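**Ticket 580: Pirer hand kit, right hand slow to close**
Product: Pirer two-hand kit, trial unit from Irkonum
Site: Dellcombe
Opened: 13 Apr 2021
Status: waiting on vendor

**Problem**

Right hand lags behind the left when both get the same close command. The delay shows up after 40 minutes of running. Left hand is fine. No fault code on either side.

**Tried so far**

- Restarted the controller. Lag gone, then back in the next run.
- Swapped the left and right data leads. Lag stayed with the right hand.
- Went back to firmware 2 from firmware 3. No change.
- Moved the power cable away from the data leads at the controller end. No change.

Next check was both arms forward and low over the carpet, fingers relaxed, head camera on.

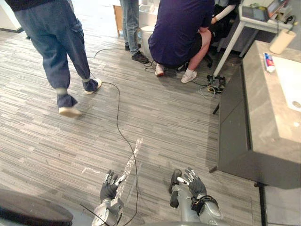 *Head camera view, both hands forward. Strap is on the right wrist.*

Right fingers rest slightly curled at this point. We don't know if that is normal for the kit. The manual gives a rest position for the thumb only.

Loosening the wrist strap one notch made no difference to the lag. Put it back as it was.

**Questions for Irkonum**

1. Is there a log for finger motor temperature? The Ķēniņš viewer only lists the arm joints.
2. Can the right hand be swapped under the trial terms, or does the full kit have to go back?
3. What should the finger rest position be?

Trial runs are on hold for the right hand. Left-hand runs continue on firmware 2 until we hear back.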